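What Do Grown-Ups Mean When They Say "Supply Chain"?

By Natália Veloso

If you have ever sat at the kitchen table while a grown-up was on a work call, you have probably heard some very odd phrases. One of them might have been "supply chain". It sounds like something you would use to lock up a bicycle, doesn't it? There are no padlocks in it at all, though, and once you know what it means you will start spotting supply chains everywhere, even in your lunchbox.

A supply chain is all the people and places that a thing passes through before it gets to you. We call it a chain because each part is joined to the next one, like links. If one link is slow, everybody further along has to wait, and that includes you, standing in the shop with your pocket money.

Let's follow one thing all the way along. I have chosen a woolly hat, partly because my own hat has gone missing again and I have hats on my mind.

Imagine a little company called Jetska, in the town of Ludcombe, which sells hats. Jetska doesn't keep any sheep. It doesn't spin any wool either. So the very first link is a farm up at Faltness, where the sheep have their coats cut off once a year (they don't mind, it's rather like a haircut). The wool goes to a mill, and that's the second link. At the mill it is washed and combed and twisted until it becomes yarn. Then the yarn travels to a workshop called Amaral, where people with very clever knitting machines turn it into hats. After that come the lorry, the warehouse, the shop and, at the very end, your head.

That is a lot of journeys for one hat! And the farmer may never meet the person in the shop, even though each of them needs the other to do a good job.
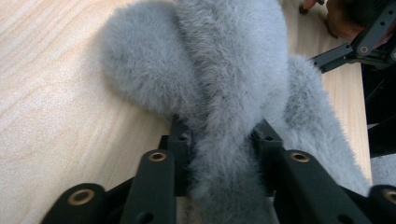 Somebody has to plan all of this, and planning begins with a guess. In September, when it still feels like summer, the people at Jetska have to decide how many hats everyone will want once the cold weather comes. Suppose they guess 3000. Now they must work backwards along the chain and ask how much yarn that needs, and how much wool, and when the lorries should come. It gets harder when a product is made from more than one material. If Jetska wanted to sell something in long, fluffy fake fur, the pale bluish-grey sort that stands up in tufts, the sheep at Faltness would be no help whatsoever, and the planners would need to find a different supplier and add a whole new set of links.

Guessing wrong causes trouble in both directions. If Jetska makes too few hats, the shelves are bare and people have cold ears. If it makes too many, the warehouse is stuffed with hats in spring and the company has spent its money on things that are just sitting there. Grown-ups call the things that are sitting there "stock" or "inventory". A bit of spare stock is useful, the way a spare tin of beans is useful at home. A whole house full of beans would be a nuisance.

Now let's suppose something goes wrong. A washing machine at the mill breaks down (a huge one, much bigger than yours) and the yarn is late. Amaral was expecting enough for 150 hats a day and only has enough for 40. What would you do? You could wait for the mill to mend its machine. You could ring up another mill, which might charge more. You could use up any yarn you had tucked away in the cupboard. Real companies have this sort of muddle quite often, and sometimes they ask for help from people called consultants.

A consultant is someone who visits a company, looks at how everything is done and asks a great many questions. Why does the lorry leave half empty? Who tells the workshop when the wool is late? Quite often the answer to that last one is "Oh, I thought you did!" and then everyone has found something worth mending. The consultant writes down some ideas, and the people at the company choose which ones to try.

Something to try at home

Pick one thing from your breakfast and draw its chain on a long strip of paper. Put yourself at one end and work backwards. Who sold it? Who carried it? Who made it, and where did the bits inside it come from? The packet will often give you a clue or two, and a grown-up can help you look up the rest. If you get stuck on a link, draw a question mark and carry on to the next one. My own chain for a slice of toast went right off the end of the paper and I had to stick on another piece.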